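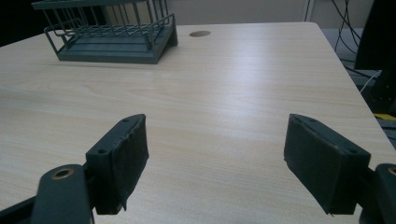 Wrist view, rack task, desk 2.

Forum: Perception and State Estimation
Thread: Plane fit drops out under glare on pale timber desk

Posted by h_salem
Good morning all. I am posting on behalf of the manipulation software group at Jirnik. We are seeking advice on a recurring fault in our table plane estimator before we freeze the September configuration.

The pipeline estimates the desk surface from the wrist camera, using feature tracks and a short window of poses from the visual-inertial front end. The planner then uses that plane as its lower bound for approach paths to the wire rack. On most surfaces the estimate settles quickly. On the pale desk it does not. Tracks are lost across the band of glare through the middle and right of the surface, and the few that survive slide along the grain. The fitted plane then tilts towards the wall and the planner rejects valid approaches as collisions.

We replayed 1846 episodes through the current build. In 162 of them the estimator reported a plane that failed our consistency check. The relevant part of the log is as follows:

plane_fit: inliers below threshold, holding last estimate
plane_fit: normal deviates from prior, resetting
planner: approach rejected, clearance violation (left pad)

Has any member dealt with low-texture timber under uneven lighting? We would prefer a software remedy, as the desks are shared with another section.

Hanane Salem

Posted by tultent_dev
Good morning Hanane. Two questions before anyone recommends a fix.

Are the fingers masked before feature extraction? The pads and mounts sit on both sides of your view, and their edges will give you far stronger corners than the desk will. If even a handful get through the mask they will pull the solution, as they do not move with the scene.

Secondly, does the mask cover the shadows under the pads? Ours did not at first.

Posted by h_salem
Thank you. The fingers are masked using the jaw opening and a fixed outline. The shadows are not masked. I had assumed they were too soft to produce corners.

Posted by tultent_dev
They may be too soft for corners, but if your tracker refines on patches the gradient will still bias it. I would dilate the mask downwards and run the same episodes again. I would also check the outline against the pads as they are now. The covering on yours is lifting at the lower edges, and a fixed outline drawn from the CAD will miss that.

Posted by a.elkhatib
I must respectfully disagree with the direction of this discussion. Masking is worthwhile housekeeping, but the fault described is a lack of observability. A featureless plane with grain running in one direction constrains motion across the grain and very little along it. No amount of mask tuning will alter that.

My recommendation is to stop fitting the plane from surface points and fit it from structure. The far edge of the desk is a clean straight line against a light grey wall, and the right edge is also visible. Two non-parallel lines on a known rectangular top, together with the gravity direction from the inertial unit, are sufficient for the normal. The cable hole near the far edge gives you a further landmark if you have it surveyed.

Amr El Khatib

Posted by junier_ops
Amr's method works well until the arm descends. Once the wrist is low and pitched down, the far edge leaves the field of view and you have nothing. We ran an edge-based estimator for a season and withdrew it for that reason. The episodes that failed were nearly all in the last part of the approach, where an accurate plane is most needed.

Posted by a.elkhatib
That is a fair objection to an estimator that works image by image. It is not an objection to one that retains the plane as a state. Initialise from the edges while they are in view, then carry the plane in the filter with very low process noise. The desk does not move during an episode.

Posted by junier_ops
The desk does not, but the odometry drifts, and the plane is held in the odometry frame. You have moved the error from one place to another. I accept that it is likely to be a smaller error.

Posted by h_salem
I appreciate the contributions from both sides. May I ask for views on the rack itself? Its base tray is solid and has good contrast with the desk, and the planner already holds a model of it. The vertical bars have been troublesome for matching, with tracks hopping from one bar to the next.

Posted by tultent_dev
Use the tray and exclude the bars. Repeated thin verticals are aliasing waiting to happen. In Ghoneim there is a per-object option to restrict matching to a sub-mesh, which would save you editing the model:

match_region: base_only
min_track_length: 6

Posted by a.elkhatib
I would support that, with the caution that the tray then becomes part of the plane estimate and also the object being approached. Please keep the two residuals separate in your logs, or you will not be able to tell a misplaced rack from a tilted desk.

Posted by h_salem
2025-02-06 update. We have completed a replay on the 542 episodes recorded at the pale desk, which include all of the earlier failures. Dilating the mask removed a portion of the resets but left the tilt largely as it was. Edge initialisation with the plane held as a filter state removed most of the remainder. The tray constraint has been implemented but not yet assessed.

The clearance rejections on the left pad persist in a small group of episodes. Amr, I will send you the separated residuals once they have been exported.

Posted by junier_ops
Could you post the process noise value you settled on for the plane state? I remain of the view that drift will show up on longer episodes, and I would like to run it against our own recordings.

Posted by h_salem
Certainly. I will attach the full configuration file to this thread after internal review.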